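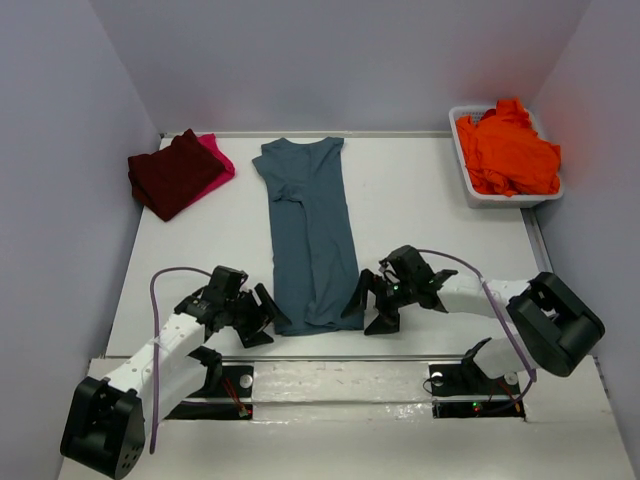
Chapter 6
Folding and Putting Away

I learned to fold shirts from my aunt, who did it on top of a chest freezer in her garage, and for years I thought the freezer was part of the method. In a way it was. She had a hard, flat surface at hip height, good light, and enough room to lay a shirt out at full length. Most of us fold on a bed or on our own knees, and then we wonder why the pile leans. Look at the blue-gray top laid out on the white table, folded lengthwise into a long panel with the shoulder end flaring out a little. You can see creases in the middle of it, and those are worth a swipe with the flat of your hand before you go any further, while the cloth is still in one long piece. The maroon cloth lying over the pink one is a bit rumpled too, with one corner drooping, and I'd put it away just like that. Cloths are not shirts. We'll come back to that in Section 6.4.

In the last chapter we got everything washed and dried, and if you did the drying log you already have a fair idea of how long a heavy cotton towel takes on a rack compared with a thin shirt. Keep that log handy! You'll want it in the second half of this chapter, when we talk about what happens to a drawer full of clothes that were put away slightly damp (mine smelled like a pond for most of one June).

I should admit that I came to folding late. When I was teaching the first version of this course at Bramton I skipped it completely and went straight from drying to mending. I figured everybody already knew how. Then I asked a class of 19 students to each fold one T-shirt any way they liked and set it on the front desk, and I don't think any two of them matched. Some were rolled, some were in thirds, one was more or less a ball. The interesting part was the arguing afterward – people will defend the fold they grew up with as if it were a family recipe.

So I'm not going to tell you there is one right fold. What I'd like you to get from this chapter is a way to decide. A shirt that goes in a shallow drawer wants a different shape from a shirt that goes on a deep shelf, and a shirt that's going in a suitcase wants something else again. Measure the space first, then fold to fit it. It sounds backward until you've tried it.

Words to know in this chapter

Lengthwise fold: a fold that runs from the shoulder end of a garment toward the hem, making it narrower.
Crosswise fold: a fold that runs from side to side, making it shorter.
Hem: the finished bottom edge of a garment.
Set crease: a crease that stays in the cloth after you've smoothed it by hand.

Before you start reading

Pick one drawer or shelf at home, and take everything out of it. Give yourself 20 minutes. Fold each piece the way you normally would, put it all back, and write down how much space is left over at the front. Don't try to improve anything yet – we'll use your number again in Section 6.3, and it's more fun if the first one is bad.

6.1 Finding a place to fold

The best folding surface in your home is probably covered with mail right now. Clear it off, and wipe it down before any clean clothes touch it.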